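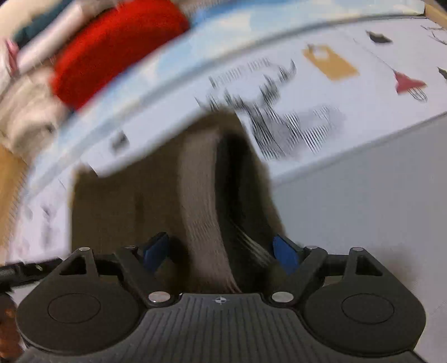 # narkby-receitas

Coleção de 109 receitas de família transcritas de cadernos, versos de envelope e um calendário de talho. Está tudo em texto simples, uma receita por ficheiro, porque já perdi duas versões disto para programas que prometiam durar.

## Estrutura

- `doces/` — a maior pasta, sem surpresa
- `sopas/` — inclui três caldos verdes que não concordam entre si
- `duvidosos/` — receitas sem título, sem forno e, num caso, sem ingredientes

Cada ficheiro começa por `titulo`, `origem` e `doses`. O campo `origem` aceita `clodden` (o caderno azul), `balmont` (o caderno que caiu na sopa) ou `solta`.

## Medidas

Mantive as unidades originais. «Um copo» é o copo de quem escreveu, e esse copo partiu-se. Quando havia consenso, acrescentei gramas entre parênteses retos. «Farinha até dizer chega» ficou como estava; calculo uns 400 g, mas não ponho as mãos no lume.

## Utilização

```
./arancibia procurar "canela"
./arancibia lista --doses 2
```

O `arancibia` é um script de shell que faz `grep` com boas maneiras. Não converte temperaturas: «forno esperto» continua a ser forno esperto.

## Problemas conhecidos

- O pudim do caderno `balmont` pede a mesma dúzia de ovos em dois passos. Fiz com uma só e comeu-se.
- Os acentos nos nomes dos ficheiros dão chatices no macOS. Em outubro tiro-os.

## Licença

CC BY 4.0 para as transcrições. O arroz-doce é de toda a gente — correções são bem-vindas, exceto sobre a casca de limão.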